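How Long Does Sourdough Starter Last in the Fridge?
Project report, Yến Võ
Handed in 05/02/2019

So my aunt swears you can forget a starter in the back of the fridge for a month and it'll be fine, and my lab partner Manon Fortin thought that was gross and probably wrong. That's pretty much how we picked our topic! Ms. Boychuk okayed it as long as we kept the jars out of the teachers' fridge (we did, mostly).

We made one big batch in January with plain white flour and tap water, fed it every day until it was doubling nicely, and then split it into 4 jars. Two stayed in the fridge at my place and got a feeding once a week. The other two went in the fridge at Manon's and got nothing at all for 35 days. I'd change that if I did it over, since her fridge runs colder than mine and now we can't say for sure which difference mattered. Ms. Boychuk wrote "confounding variable!!" on our draft and yeah, fair.

The fed jars behaved. Once they were out on the counter and fed, they doubled by the next morning and smelled like yogurt. The neglected ones had a layer of gray liquid on top (bakers call it hooch) and a smell like nail polish remover, strong enough that Manon's mom opened a window. We poured off the liquid, kept a spoonful from each jar and started feeding those twice a day. One was back to doubling in almost 4 days. The other was slower and never got quite as tall, but it did bubble.

We baked a small loaf from every jar and had Solange and Audrey-Anne taste them without knowing which was which. They both liked the loaf from the slow jar best because it was more sour. I did not see that coming, and two tasters isn't much to go on, so I'm only calling it interesting.

My aunt has been told the results and is being unbearable about it.
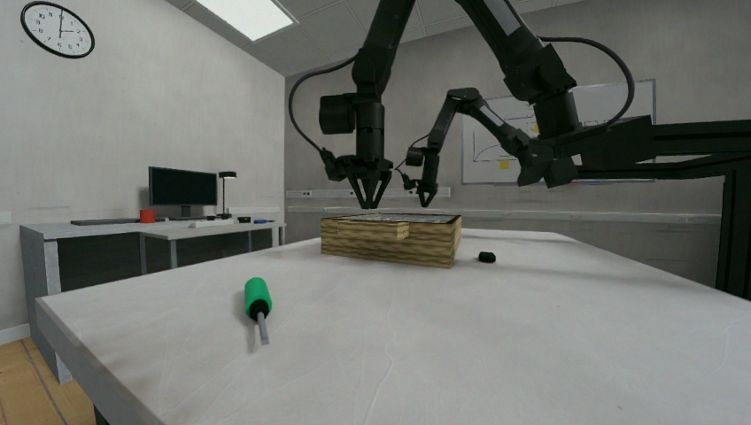

Do you have to throw out a starter that has gray liquid on top?

Usually you can keep it. Pour the liquid off or stir it in, then feed the starter, but toss the whole thing if you see pink or orange streaks or any fuzzy mold.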